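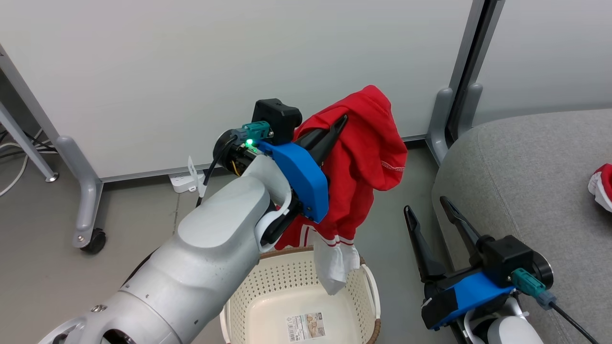

Fig. 1. Red garment with white trim over a perforated basket.

Reading time: 2 min

Unit 4: Laundry Sorting and Basket Use
Instructor: Hussam Issa

Bring this sheet to the practical in February. It replaces the Mulum handout, which used the old load sizes.

1. Before the garment goes in

Check pockets first, then cuffs and lining. Close zippers. Red cotton goes in its own pile until it has been through three washes. White trim on a red item does not move it to the white pile — sort by the main color.

Hold the item up once by the shoulders or waistband and let it hang. Stains are easier to find that way than on a bunched piece.

2. The basket

A plastic basket with holes in the sides lets damp items air out. Solid tubs are for carrying only. Take out any loose label or packing insert before first use, and wipe the rim.

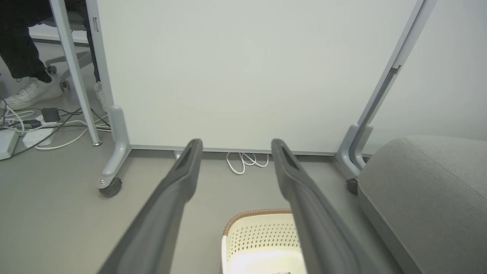

Set the basket on the floor where you can reach it from both sides, and keep the walkway open. Damp towels should not stay in it overnight. Our course baskets are rated at 43 liters, and a full one holds about 12 pounds of dry cotton.

Do not press clothes down to make room. Start a second basket.

3. Draped items

An item left hanging over the rim counts as unsorted. Lift it clear, check it, and put it fully inside or on the correct pile. Sleeves and hems hanging outside get stepped on.
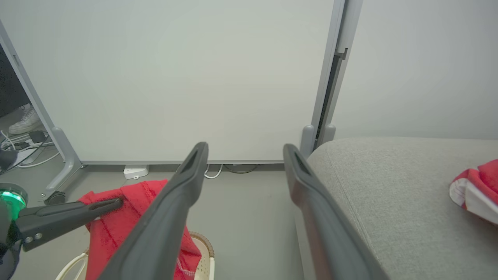 4. For the practical

Each pair sorts 96 items into four piles. Write the pile totals on the Luven sheet before you start folding. Points are taken off for unchecked pockets and for mixed reds.

Reading: Chauke packet, sections 2 and 5. Skip the part on dry cleaning.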